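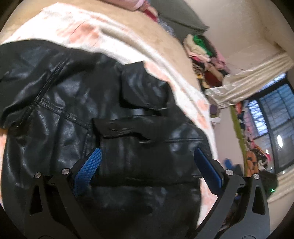 Page 13 of 1201

Torkska Forums > Clothing Care > Leather

Thread: Black leather jacket, folding vs. hanging

byolanda_c
Posted 2/14/26
Black leather jacket, glossy finish, flap pocket with a snap. It has been on the bed in a heap since I cleared out the hall closet and I need to decide where it goes. The closet is going to be shelves only, so hanging it there is out. Can I fold it and put it in a Wukport box until December, or am I going to open the box and find creases I can't get out?

oldseams
Don't fold it. Leather holds a crease along whatever line you give it, and it will pick the worst place, usually across the pocket. Wide hanger, cotton cover, done.

pnegi_88
I have folded mine every summer for years and it's fine. Sleeves in, tissue paper in the bends, nothing on top of it. The people who get bad creases are the ones who stack sweaters on it.

oldseams
Depends on the leather. A soft matte one will forgive you. A shiny one shows every line, and the folds in that photo already catch the light.

byolanda_c
Those are just from lying there, I think. If I pick it up by the collar most of them drop out. The one above the pocket is more stubborn.

Bimla Negi
I did alterations at Marchand for a long time and we had jackets come in folded all the time. Most creases went after two or three days on a padded hanger in a room that wasn't too dry. Do not iron it. If you must use heat, keep a cloth over the leather and use the lowest setting, and try it on the inside of the hem first.

Also close the snap on the pocket before you store it. A flap left half open will curl and it stays curled.

pnegi_88
Agree on the snap. Disagree that she needs a padded hanger, a rolled towel over a plain one does the same job.

Bimla Negi
A towel slides around. It works if you pin it.

quarterpanel
Question from someone with less space: has anyone tried the Palex hanging bags? I have one coat in one and it smells like a shower curtain.

oldseams
Plastic is bad for leather. Take it out and let it air. An old pillowcase with a hole cut for the hook is better than any of those.

byolanda_c
OK, so the plan: snap closed, wipe it down, hanger with shoulders, pillowcase over it, back of the bedroom door. I'd still rather have it out of sight but I can live with the door.

pnegi_88
Door is fine as long as the sun doesn't hit it. And don't push the pillowcase down so tight that the collar bends over.

quarterpanel
What are you wiping it with?

byolanda_c
Damp cloth, then a dry one. I have a tin of conditioner but it's old — the lid is rusted on.

Bimla Negi
Throw that out and buy a new one. Thin coat, let it sit overnight before the cover goes on.

Yolanda Cifuentes (byolanda_c)
Will do. Thanks, all.

Views: 1788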